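Reposting my lunch thread because people keep asking. I quit buying lunch in December and it's 3/31/18 now, so I guess it stuck. Long one, sorry!

1/ Background: I work downtown in Prellham, where lunch means the salad place, the other salad place, or Meltari if you get there before the line does. I was at Meltari so often they started my sandwich when I walked in. Sweet of them, but also a little embarrassing.

2/ Then I added up one month of card charges. I won't post the number. I will say I closed the laptop and went for a walk.

3/ First try was the Sunday cook-everything method. You know the one, matching containers, same chicken five times. By day three I was hiding from my own fridge. I have nothing against people who can do it, my sister does, but I want to eat what I feel like eating.

4/ So now I only prep parts. Rice, a pot of beans, something pickled, one sauce. Takes me roughly 40 minutes and I do it while listening to a ball game. The mixing happens at work.

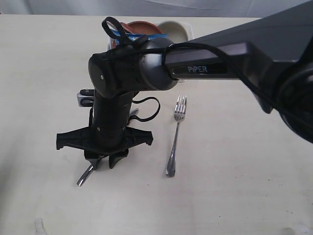

5/ Sauce matters more than anything else on this list. Reynaldo Dumlao from my old job gave me his: soy, vinegar, garlic, a spoon of sugar, chilies if you like them. Shake it in a jar. I've put it on rice, eggs, cold noodles, leftover green beans, and one time a baked potato (good!!)

6/ Keep snacks at work or you will end up at the vending machine at 3. I'm speaking from a lot of experience. Mine are nuts, crackers, and whatever's on sale. One salty, one sweet, and I try to leave it at that.
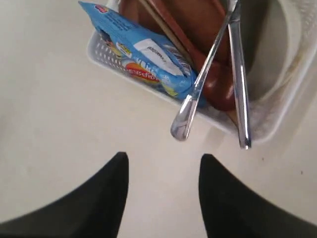
blue packet in the basket

7/ Somebody asked about soup. Yes to soup, but buy a decent thermos. I got a Wodanon secondhand for 6 bucks and fill it with boiling water first while I eat breakfast, then dump that out and pour in the soup. Still hot at noon.

8/ Real utensils. I used plastic forks for years and every one of them snapped in a cold sweet potato. Bring stuff from home and leave it there. A cup too, while you're at it — coffee out of paper just tastes like paper to me.
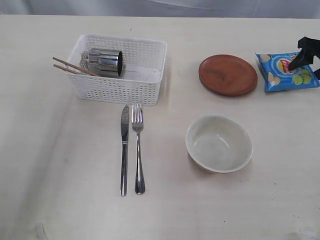
steel cup, wooden chopsticks

9/ Eat away from your computer. I was the worst about this. Tan and I have a standing thing now where we take our food to the bench by the library, and if it's raining we take the lobby chairs. Half the time we don't even talk about work.

10/ Wash your things right after. I know. I KNOW. But a bean container that sits in a bag overnight will end the whole project.

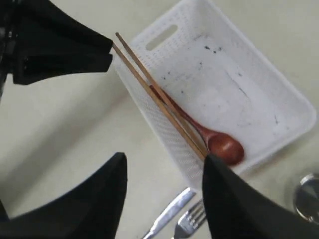 Same goes for the lunch bag itself, which I ignored for 2 months and then had to throw out. The new one is machine washable and it goes in with the towels.

11/ I still buy lunch every other Friday-ish, whenever the week gets away from me. Meltari remembered my order. Got the 16 inch to split with Tan and we finished it, no regrets.

12/ Rice question, since it came up three times: yes, I freeze it. Flat in bags, small portions, splash of water before you microwave. Brown rice freezes better than white for me but I've heard the opposite so who knows.

13/ Will post the pickle recipe once I find the card I wrote it on. If you have a good bean thing that isn't chili, please send it my way, I'm running low on ideas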